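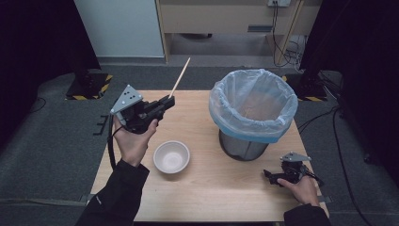 ## Minutes – Lunch Corner Group, Room 404

Saturday, Zetville building

**Present:** Ishbel MacAulay (chair), Cruickshank (minutes), people from the second and fourth floors

**Apologies:** Zenditz front desk

### Last meeting

Minutes accepted with one fix: the tea towels belong to the fourth floor. Everyone was happy to have that settled.

### The table

Ishbel opened with the light wood table, and there was a lot of love for it! The rounded corners are kind to hips, the color brightens up the dark carpet, and people have already started eating together instead of at their desks. Agreed that it stays in 404 through February.

The second floor asked about a tablecloth. General feeling was no, the grain is too nice to cover. Coasters will go out next week and Cruickshank has a set at home to bring in.

### Bowl and sticks

We had a really good talk about the white bowl. It's a plain round one with a slightly thickened rim, easy to grab and easy to wash, and we would like more of the same. Ishbel will ask Zirar for a price on three.

On the thin wooden sticks – these are used once and then thrown out. Please don't leave them standing in the bowl after noodles. The bowl goes to the sink, the stick goes in the trash, and the next person gets a clear spot to sit down at. The fourth floor asked if we could switch to washable chopsticks. Lots of interest in this. To be picked up again when we know what the kitchen drawer will hold.
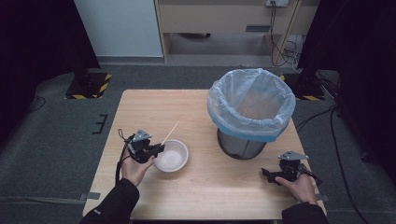

*Bowl on the table, wooden stick at the tip of the gripper jaws, wastebasket toward the upper right.*

### Wastebasket

Big thanks to whoever thought of putting a bag in it. Last month's soup spill is still fresh in the memory, and mesh does nothing to stop broth! From now on:

- Fold the bag well down over the rim, all the way around.
- Pour liquids down the sink first.
- Sticks go in flat or snapped in half. A long one standing on end can poke through the plastic.
- Tie up and take down the full bag at the end of the day, then put in a new one.

Spare bags will be kept on the shelf by the door. Two rolls should get us to spring.

There was some back and forth over where the basket should live. The second floor likes it up on the table during clear-up, so that everything can be swept straight in. The fourth floor would like it on the floor while people are eating. Both can work: floor for lunch, table for clear-up, and wipe the wood where it stood.

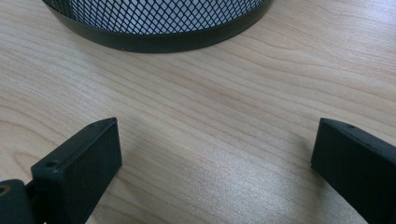

*Bottom band and diamond mesh of the wastebasket, on the tabletop.*

### Any other business

The Zenditz desk sent a note to say they'd love to join on soup days. Yes please, the more the merrier.

A second fridge was raised again. No room for it, but Ishbel will measure the alcove one more time.

### Actions

- Ishbel: price for bowls from Zirar; measure alcove
- Cruickshank: coasters; short clear-up note for the door
- Second floor: bags onto the shelf
- Fourth floor: look into washable chopsticks and bring a pair to try

Meeting closed at 12:40, and most of us stayed on for lunch.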